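Varnport Religion Archive: Frequently Asked Questions

What does the archive hold?
Field notes, sermon texts and interview transcripts on belief and ritual in coastal and inland farming communities. The largest part is the El Ouafi deposit, 240 transcripts on household shrines, naming rites and harvest offerings.

Who compiled the index?
Apostolos Balaskas. Index terms follow the speaker's own word first, with an English gloss second.

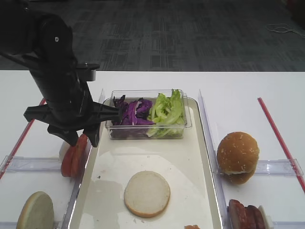 Where a word has more than one accepted gloss, both are listed. "Spirit" and "breath" are indexed separately, even when a transcript uses one local term for the two.

Are the transcripts complete?
No. In 39 of them, passages were withheld at the request of the speaker or the speaker's family. Withheld passages are marked with a dash and a line count. The archive does not release them under any access level.

How are offerings classified?
By recipient, then by occasion, then by material. Food offerings have a further code for preparation: whole, cut, cooked or poured.
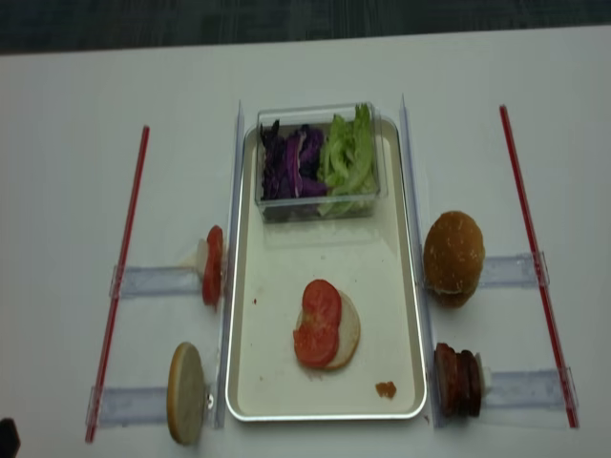 The preparation code is assigned from the transcript text only. If the speaker does not say how the food was prepared, the field is left blank. Cut food takes a second code when two kinds share a vessel. Purple cabbage and pale green lettuce, shredded and set side by side in one clear container, would be coded "cut, paired". The same leaves tossed together would be coded "cut, mixed".

Can I cite a transcript by page?
Cite by transcript number and line. Page numbers differ between the Arnine and Raltell printings.

How long does an access request take?
About 3 weeks. Requests for audio take longer and need a signed use form.

Last revised Sun 3 May.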